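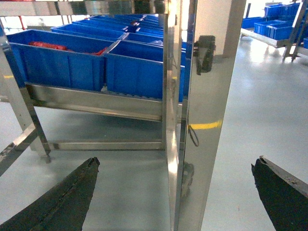
Order on the Floor
How the Plevari hall at Skastmont stores small parts

Storage in the Plevari hall begins with stainless steel racks and blue plastic bins. The racks were supplied by Dmytriv and have taken over most of the work once done by closed cupboards. The hall now has 75 bins in regular use, each assigned to a single kind of part. Staff check the contents every Thursday and return stray items before the afternoon shift.

Steel tables serve as the sorting surface. Parts are set down there, compared with the order sheet and returned to storage. The orange cylinders marked 4680 are handled in the same way as any other part.

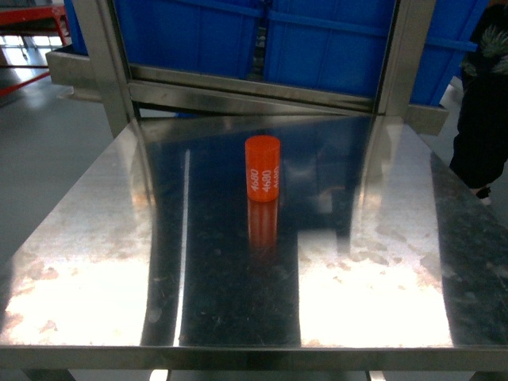 One correspondent wrote to us that polished steel shows every fingerprint and that a duller finish would save an hour of wiping each week. Plevari considered a brushed surface in November and kept the present one. Its cleaning rules call for a soft cloth and plain water at the close of each shift.

Bulky goods are kept apart from the bins. Cardboard boxes may stand on top of cabinets, and large tubs are placed directly on the carpet.
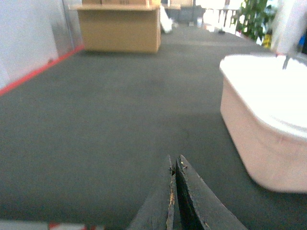 Floors and Daylight

The hall has both carpet and pale epoxy. Flaltard laid the epoxy over 753 square feet and matched its color to the older sections of the building. Carts and tables may be moved across it as orders require, provided that
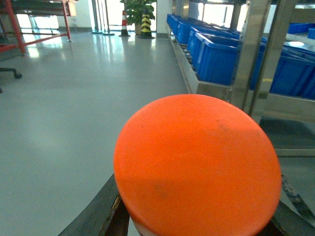

the routes to the doors remain open. Plants are permitted near the windows. The same rules will apply in the second hall, where fitting out is to begin once the lighting has been approved.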